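Community Help > Robotics and Automation > Teaching by Demonstration

How many hand-guided demonstrations are needed before changing the table layout?

Posted by Lalemitz Learning Centre

Our centre has begun a small program in which staff teach a pick-and-place task to a single-arm robot. The demonstrations are recorded with a hand-held gripper that carries its own camera, and the recordings are later used to train the arm. The task is simple to state: pick up the bunch of grapes and place it in the bowl. We use the Flidico software to sort and label the recordings.

To date we have gathered 400 demonstrations, all at the same round table and all by the same two members of staff. When the trained arm is tested with the objects in their usual places, the results are acceptable. When the grapes are moved toward the edge of the table, the arm frequently closes its fingers short of the object, or pauses above it and does not descend.

We would be grateful for advice on two matters. First, should we continue to record in the present layout until we reach 600 demonstrations, or should we begin to vary the layout now? Second, is it necessary to clear the table of everything that does not belong to the task? Our procedure is silent on this point, and staff have differing views. We have also been told that remote control of the arm would produce better recordings than the hand-held gripper, and would welcome comment from anyone who has used both.

Posted by Alina Coman

I would recommend that you vary the layout now. A further 200 recordings with the grapes in the same place will chiefly teach the arm that the grapes are always in that place. The behaviour you describe near the edge of the table is consistent with this. The arm has seen very few examples of a reach that ends there, and it falls back on the reach it knows.

A practical method is to divide the tabletop into eight zones and to record an equal number of demonstrations with the grapes starting in each. The bowl should also move, although it need not move as often. Please ask your staff to change the direction of approach as well. People who repeat a task many times settle into one comfortable motion of the wrist, and that habit will be present in every recording they make.

On the second matter, I would not clear the table completely. If the arm is expected to work in an ordinary room, the recordings should contain ordinary items. The layout below is of the kind I have in mind, with the grapes near the edge, the bowl well away from them and a small device and its cable left on the surface. 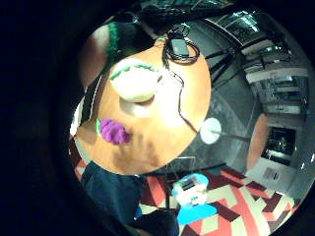

Purple grapes at lower left, pale bowl- or lid-like object with green rim near the upper middle, black device and coiled cable at the top of the table.

Two points deserve attention in a layout of this kind. The first is glare. A bright patch in the centre of the table can hide the outline of an object that passes through it, and I would therefore record at different times of day, or with the blinds in different positions, so that the patch does not always fall on the same spot. The second is the cable. It may remain on the table, but it should be rearranged between sessions. A cable that never moves may become a landmark for the system, and the arm may then perform poorly once it is taken away.

I would also set aside 24 layouts that are used only for testing and never for recording. Without them it is difficult to say whether a change in the program has helped.

Posted by Dizon Workshop

We have used both methods. With remote control, the operator moves the real arm, so every recorded motion is one the arm can perform. With a hand-held gripper, it is easy to make a motion that is too fast for the arm, or that it cannot reach. On the other hand, remote control is slow, and our new operators required up to eight sessions before their recordings were fit to keep.

For grapes and a bowl, I would stay with the hand-held gripper. Ask staff to slow down in the last part of the reach and to hold still for a moment before closing the fingers. I would check the arm's reach at the far side of the table before recording there.

Posted by Jinix

We had the same problem with stopping short. It was the calibration in our case. Run it again before you record anything else.

Filed under: hand-held gripper, demonstrations, table layout, remote control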